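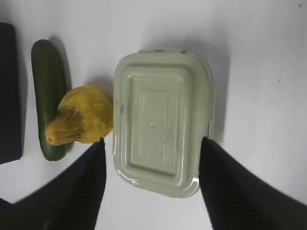
My great-aunt left me a handwritten cookbook from Urcombe, started in 1782 and passed down through a long line of women who did not believe in measurements. I have decided to cook my way through it this winter. First up is pickle, and a green cucumber on a white tabletop looks very modern next to the instruction "take as many as will shame your neighbor."

The recipe wants vinegar "of a good temper." Mine is from the supermarket and its temper is unknown.

Page 49 is a cure for hiccups, a cure for moths and a pudding. They share most of their ingredients.

I sent a scan of the pickle page to Jenő Nyitrai, who reads old handwriting for a living. He wrote back that the word I had been reading as "ginger" is "finger." As in, stir with one.

He also thinks somebody called Fekete crossed out the salt and somebody else put it back. Twice. Different inks.

Brine is on the stove. It says to boil it "the length of a short sermon." I was raised Methodist so I'm giving it 20 minutes.

Ghada Majali from downstairs came up to ask about the smell. She makes pickles every year and has opinions on my dill. I am to use more dill.

Jar is shut. The book says to leave it until February and "think of other things."

Other things so far: the pudding. It needs suet, a clean stocking and over 500 strokes of the spoon. I have the stocking.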